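On the bench: Kemard's two-armed starter kit

Regular readers will remember that the last thing we reviewed in this slot was a desk fan that could be told to turn itself off. It couldn't. So when Kemard offered to lend us their two-armed table kit for the July issue, I said yes before anyone could suggest a kettle.

The kit is called the Tematel Pair. It is a set of two small robot arms, each with a gripper on the end, plus the software to run them and a manual that has clearly been translated with great care by someone who had never met a screw. Kemard pitches it at small workshops, colleges and the sort of firm that has one fiddly job at the end of a bench and would like somebody else to do it. We are that sort of firm. Our fiddly job is returns: boxes come back, boxes need turning, checking and putting in the right tray, and Syafiqah Yusof has been doing it with one hand while answering the phone with the other.

The arms arrive assembled, up to a point. The point is the wiring. You bolt the bases to the table, run the cables, plug everything into the controller and wait for a green light. Kemard says this takes an afternoon. It took us an afternoon and then the next morning, mainly owing to a diagram on page 7 in which the left arm is labelled as the right arm, seen from the point of view of the arm.

Once that was settled, the setting up got a good deal more pleasant. You don't write any code unless you want to. You take hold of the arm, move it through the job, press a button at each spot you'd like it to remember, and then let go and watch it do an impression of you. Mine had my hesitation down perfectly. Syafiqah's was brisk and slightly impatient, and we kept hers.

A word on cables, as the manual has very few. The clips supplied are good but there aren't enough of them, so what you can't clip you have to drape, and what you drape has opinions. Leave slack for the wrist to turn, then leave a bit more. If you pull everything neat and tight so that it looks like the brochure, the first full reach will undo your work for you. I would happily swap the carry bag, which is lovely, for another handful of clips.

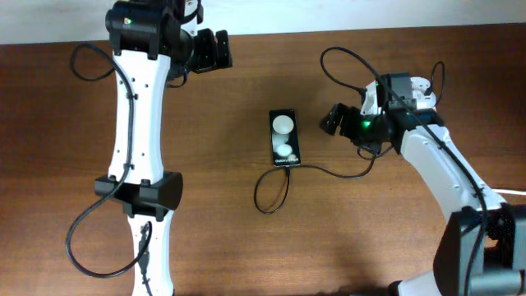

For our trial we gave the Pair one box at a time and kept the job dull on purpose. Pick up from the middle of the table, turn it over, hand it from one gripper to the other, set it down. Picking up is the easy bit. The handover is where you find out what you've bought, as both grippers have to agree on where the box is, and each is working from its own idea of where the table ends. Kemard's software has a routine for this, called Meet, in which the arms are brought together over a marked spot and told, in effect, to shake hands. Do it every time you move the bases. Do it if someone leans on the table. Do it after lunch, on principle.

We ran 44 handovers without changing any settings and the arms dropped 3. I've worked with people who'd be pleased with that. All the drops were with thin boxes held near a corner, and they stopped when we slowed the closing speed of the grippers and had them take hold further down. The fingers are a plain, chunky sort and cope well with anything with flat sides. They are less happy with soft packaging. A padded envelope was treated with what I can only call distaste.

Speed is the other thing people ask about, usually in the tone of someone worried for their job. Syafiqah can rest easy. Side by side with her, the Pair is slow, and at the speed Kemard recommends for beginners it is slow enough that you can go and make a drink between the lift and the put-down. It does, on the other hand, carry on at the same pace at four in the afternoon, when the rest of us do not. Turn the speed up and it gets through more, with a bit of wobble at full stretch that you'll want to keep away from anything fragile.

It is quieter than I expected. There's a whirr when it moves and a small tick when the grippers close, and that's your lot.

Now the service side. Kemard sells the kit on its own or with a support plan, and the plan is run for them by Ngui, who also handle spares. We rang twice. The first time, a patient man explained page 7. The second time was about a gripper that had stopped closing fully, and he talked Syafiqah through a reset in less time than it had taken me to find the phone number. If nobody in your building enjoys this sort of thing, take the plan. If somebody does, you already know who they are and they have probably opened the box.

The obvious rival is Brosia's single arm, which we had in on loan last year. It is stiffer, it is better behaved at full reach, and its manual was written by a human being for other human beings. But it's one arm. For lifting things from here to there, one is plenty, and you'd have more table left. For turning, passing or holding something steady while you do something else to it, you want 2, and trying to get by with one means building a collection of little stands and wedges that end up taking all the space you saved.

So, would we have one? Yes, with a proper bench to bolt it to and a bag of extra cable clips in the order. Kemard tells us the corrected manual is on its way to the printers. Members who'd like to try the Pair for themselves can book a slot through the office while we still have it on loan. Bring your own boxes, flat-sided if possible, and please run Meet before you start.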